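Disar Furkis two-hand teleop kit – six months in
Posted January 24, 2018

I've put off writing this one because I kept changing my mind about it. We bought the Furkis kit from Disar in July, after burning most of a spring trying to collect demonstrations with a joystick and a lot of swearing. The job is two-handed part handling: pick up a small machined or printed part with each hand, bring them together, put them down again. A person wears the gloves and drives, the arms and hands follow, and everything gets saved as an episode for the policy to learn from.

So, setup. The box says an afternoon. It took me two days, mostly because the glove calibration wants you to hold 18 poses per hand and it'll throw out the whole batch if your pinky wanders on the last one (mine did, twice). There's a newer calibration tool on the Vomaslow forum that lets you redo a single pose, and I wish they'd just ship that in the box. Once you're calibrated it holds pretty well. I redo mine in the morning and again after lunch and that's enough.

The thing I like best is how the fingers follow. With our old grippers every demo looked the same, open, close, open. With five fingers you get real variety – thumb under the base, fingertips around a collar, whole hand wrapped around something chunky. My first week I was grabbing everything from the top like a claw machine and wondering why the trained policy was so clumsy! It was copying me.

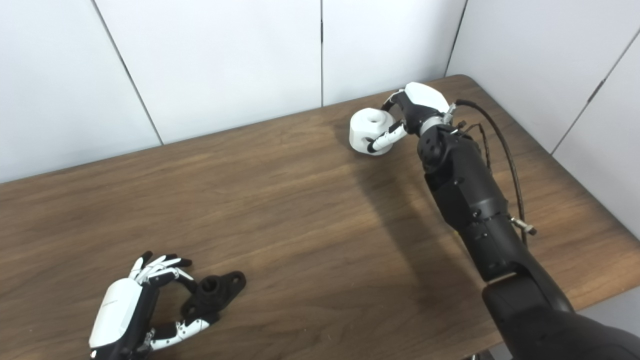
Tall round parts are easy going. Low flat ones with a flange are where you earn your lunch. You don't feel much through the gloves, just a little buzz at the fingertips, and the buzz comes a hair late, so you end up watching the gap between thumb and table and creeping in. Dark parts are harder on the eyes too when the arm throws a shadow over them. I moved one lamp and it helped a lot.

Now the recorder software. It's good! Foot pedal to start, foot pedal to stop, double tap to toss a bad take. My best day was 141 keepers, and by the end of it my shoulders were toast. We're at 700 episodes for this task now. The first policy we trained on a small slice of them was hopeless with the left hand, and when I went back through the takes I could see why: I'm right-handed, and I'd been parking the left one and letting it sit there. The review screen has a little motion bar for each arm that would have told me so on day one if I'd bothered to look at it.

Gripes. The file naming is awful and you can't change it. The pedal cable is too short for anyone who stands. One finger on the right hand started sticking and the replacement took 27 days to show up, though Milovan Gashi on the support desk did talk me through loosening the joint in the meantime, and that got us by. Also the gloves come in two sizes and both of them are wrong for me.

I tried the Ristić rig at a friend's lab before we ordered. It has nicer gloves, no question, and the tracking felt a touch quicker. But throwing out a bad take meant walking over to a keyboard, and when you're doing this all day that adds up fast.

Would I buy it again? Yep, with a longer pedal cable in the same order. Four stars out of five. If they fix the file names I'll come back and bump it up.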